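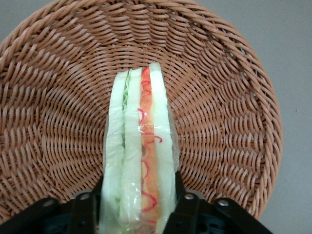
Forham has begun a side-by-side trial of two robot grippers at its test workshop in Zamudio, with the aim of choosing one for a food packing cell it plans to offer to small caterers next year.

The trial compares the two-finger gripper the company already uses on its bench arms with a softer, padded model supplied by Comex. Both are fitted in turn to the same arm and run from the same controller, so that the only change between sessions is the hand itself and the settings that go with it.

Wrapped goods were picked as the main test because they have given the company the most trouble. Clear film reflects light back at the wrist camera and creases when it is squeezed, and the outline the software sees can change between one attempt and the next. The test items include toy food as well as packed rolls and pastries. Toy pieces keep their shape from one week to the next, which makes the results easier to compare.

Each item is picked up, carried over a basket or tray and let go. A pick is marked as failed if the item slips, turns in the fingers or lands outside the container. Staff also note any lasting dent in the item, and whether the film has torn.

Cirilo Montes, who runs the workshop, said the first sessions had been spent mostly on grip force. "The hard fingers hold a wrapped sandwich upright very well, but you have to be careful how far you close them," he said. "With the padded ones you can be a bit careless about force, and then you pay for it in position. The item leans and you have to correct for it."

The company has logged 1,290 picks so far, most of them with the two-finger gripper, which was already set up when the work started. The padded model joined in July after a delay with its mounting plate. Montes said he would not give success rates until both had completed the same list of 42 items.

A second part of the trial looks at the wrist camera. At present it sits close behind the fingers and looks along them, which gives a clear view of the item once it is held but leaves the fingers covering part of the container. Forham is trying a higher bracket that shows more of the rim. The higher position adds to the height of the hand and has already caught on the side of a deep tray, so a shorter version is being made.

Baskets with a strong woven pattern have been kept in the test set on purpose. The software that finds the edge of an item was trained largely on plain trays, and the workshop wants to know how often a busy background leads it to close the fingers in the wrong place.

Control software for the trial comes from Brerkono, which has changed the closing routine so that the fingers slow down just before contact. The change applies to both grippers. Forham said it had added less than a second to each pick and would stay in place for the remaining sessions.

The trial is due to run for 6 more weeks. Results will go first to the caterers who have asked for the packing cell, and a shorter version will be put on the company's website.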